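The Ferry to Staketti

1. The Ticket

The ferry from Trudach to Staketti takes ten minutes, and in those days it cost nothing, which was why the town council of Trudach had decided that people didn't appreciate it. They brought in a ticket. The ticket was also free, but you had to stand in line for it.

I got the job of handing them out. I was given a booth, a stool with one leg shorter than its colleagues, and a roll of 1000 tickets, which my supervisor told me should last until December. It lasted until lunch. A man from Nepia took forty of them for his grandchildren, who turned out to be theoretical.

When I called the office to ask for another roll, my supervisor wanted to know what I had done with the first one. I said I had given it to the public. There was a long silence on the line, the kind you hear when somebody is looking for a form.

"All of it?" she said.

2. The Form

The form was called a Request for Additional Free Items and it had to be stamped in Staketti. To get to Staketti you took the ferry. To take the ferry you needed a ticket.

I explained this to the captain, who had been running the boat for longer than I had been alive and had opinions about the council that he expressed by spitting over the side. He said he would be glad to take me across without one. Then he remembered the inspector. The inspector was new too. He sat in the stern in a raincoat, in full sun, with a hole punch on his knee.

"Ticket," said the inspector.

"I'm the ticket man," I said.

"Then you should have one."

It was hard to fault him. I went back to the booth and looked on the floor, where I found half a ticket with a shoe print on it. The inspector punched it and kept it, and said he would accept the other half on the way home.

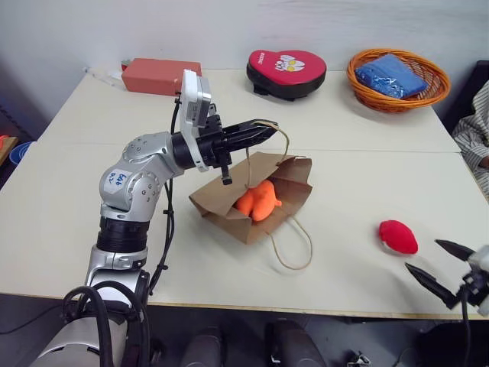
3. The Stamp

Staketti is a pretty town if you like hills and being looked at. The stamp office was at the top, between a bakery and a shop that sold only the blue kind of rope. A sign on the door said Prunamow Administrative Services, and under that, in smaller letters, Ring Bell, and under that, smaller still, Bell Broken.

I knocked. A woman let me in and read my form twice, moving her lips. She asked how many tickets I wanted. I had been thinking about this on the hill. If 1000 lasted a morning, I would need a great many, and each time I ran out I would have to come back here, and it was a steep hill.

"What's the most anybody ever asked for?" I said.

She checked. It was 1325, for a regatta, and there had been talk.

I asked for 100. It seemed to me that a person who asked for 100 of something would be left alone. She stamped the form with real warmth and told me it was nice to meet a young man with some restraint.

4. The Way Home

At the dock the inspector held out his hand for the other half of my ticket. I gave him the bakery receipt. He studied both sides, punched it, and moved over so I could sit down.

The captain cast off. Halfway across he asked me whether the new roll would be in by morning, and I told him it was being sent by boat.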